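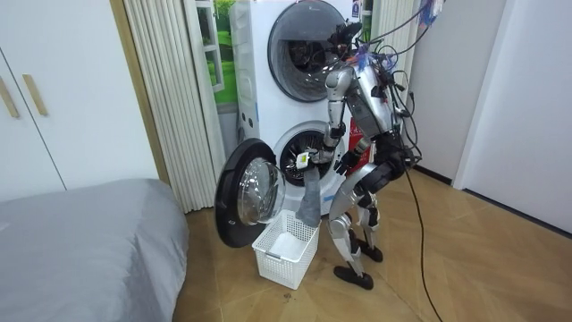

Ayman Soliman asked whether the laundry demo could still be shown to visitors with the wrist fault open, and wanted an answer before the second group came in.

17 April 2021
Posted by Hajar Alaoui

Ticket 517, Brokivholm open day. Status: open, demo running at reduced speed.

Symptom: gripper reports "closed, no load" while holding a sock. The controller then skips the move to the basket and waits. Towels and shirts do not trigger it.

14 cycles run with socks only, first at 100 percent speed, then at 40. The fault came up at both speeds, less often at 40.

Checked so far:
Reseated the gripper connector. No change.
Restarted the Clodov controller. No change.
Lowered the load threshold one step. Fault cleared, but the gripper then reported a load when empty — setting put back.

Answer to Ayman: yes, keep it running at 40. If it waits over the basket, press resume once. If it waits again, stop and use the towels.

Force log sent to Prukenach. Threshold table requested for thin fabric.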